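Keeping a Two-Arm Calligraphy Cell Running
Project report, spring term

Introduction

Our group took over the calligraphy cell in January. The year before, another team had built it and gotten two robot arms to work at one table with brushes, and then they graduated and left us a binder, a box of spare screws and a cell that stopped itself several times an hour. We called our half of the project Nomia, mostly so our files wouldn't get mixed up with theirs (they were Montes). The goal was simple to write down: set the cell up so that anyone in the lab can start it in the morning, run it all day, and know what to do when it quits.

I should say up front that I loved this project. I had never done maintenance work on anything bigger than a bicycle, and I went in thinking the programming would be the fun part. The fun part was the cable.

What we started with

The Montes binder had a wiring diagram, a parts list from Firnen, the company that supplied the grippers, and a log. The log was the best thing in it. It showed 2,218 cycles over the fall, where one cycle means a complete pick, move and release by either arm. Of those, 109 ended in a stop that somebody had to clear by hand. We sorted the stops by cause, and 74 of them came from the right arm. Most of the right arm stops were listed as "grip lost" or "position error," with no further note, so we had to work out for ourselves what those meant.

Mounting and leveling

First we checked the mounts. Each arm is bolted to its own plate, and the bolts on the right plate had worked a little loose. We took them out one at a time, cleaned the threads, put them back and tightened them in a cross pattern. After that we drew a paint line across each bolt head and onto the plate. If the line is broken, the bolt has turned. It takes ten seconds to check and I now want to put paint lines on everything I own.

Then we redid the table. The practice mat has to lie flat and in the same place every day, since both arms use its printed grid as their reference. The old team had taped the corners, and the tape kept lifting. We made two low stops under the back edge and stopped using tape. When the mat comes off for cleaning, it goes back against the stops, and then we run the touch check: each arm goes down slowly to a corner square and we compare the fingertip with the printed line.

The mat never gets really clean, by the way. We tried hard! Old ink stays in the surface no matter what you do, and we decided to leave it. The touch check only needs the red lines to be readable.

Grippers

Both grippers have two fingers and both were due for service. The steps we settled on are these:

Send the arm to its service position and press the stop button before reaching in.
Open the fingers all the way and wipe the joints with a dry cloth, then a damp one.
Look at the inside faces of the fingers for dried ink. Dried ink is slippery on a smooth handle, which surprised all of us.
Move each finger gently side by side. Compare the play with the other gripper.
Close on the test rod and pull. If the rod slides, replace the pads.
Write it in the log, even if nothing was wrong.

We replaced the pads on the right gripper and the "grip lost" stops nearly disappeared. That was a very good afternoon.

The cable

"Position error" took us three weeks. It came at different points in the program, on different picks, and restarting always cleared it. We swapped a connector. We reloaded the settings. Finally one of us sat down beside the table with a notebook and watched only the cable on the right arm, nothing else, for an entire run. When the wrist turned toward the brush rack, the loop under the wrist got short and tugged on the plug. Only some of the approach angles did this, and so it had looked random.

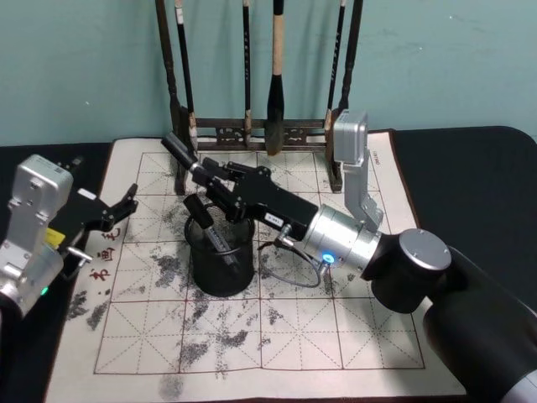 We moved the clip back along the arm to give the loop more slack, and then we had to make sure we hadn't given it too much. A long loop can sweep across the mat or catch on the pen holder. We ended up running the arm through its farthest reaches at low speed with a strip of paper on the table, and shortening the loop until the paper stayed where it was. The clip position is now marked on the arm. I can't tell you how happy that little mark makes me.

We also changed the order of the morning check so that the cable comes before the lights. A status light will tell you the arm has power and is talking to the controller. It says nothing about a plug that is going to be pulled halfway out at the next turn.

Sensor bracket

The sensor on the right wrist sits up on an angled bracket, and any knock to the bracket shifts what it reads. We wrote a short routine in Millum, the lab's scripting tool, that looks at one fixed point on the rack and compares the reading with a saved value. If the difference is too large, the program won't start. Twice it refused to start and we were annoyed, and both times the bracket had in fact been bumped.

Results

We ran 2,000 cycles with the new setup. The log has 11 stops for the whole run, four of them on the right arm, and none was a position error. Two of the four were our own fault (a brush hung up backward, and then the same brush again the next day). The pads still had usable surface left at the end, but we changed them so the next group starts with a fresh set.

What is left to do

The left arm got less attention than it deserved. Its cable is still clipped in the old spot, and although it hasn't caused trouble, it should get the same paper-strip test. The rack needs a proper fixture, too. At the moment it stands at the back of the table and is lined up by eye, and every time someone dusts behind it we have to run the touch check over again. Drawings for a base plate are in the shared folder, with the hole spacing already measured.

Spare pads are in the top drawer, left side. Please order more when you open the last bag.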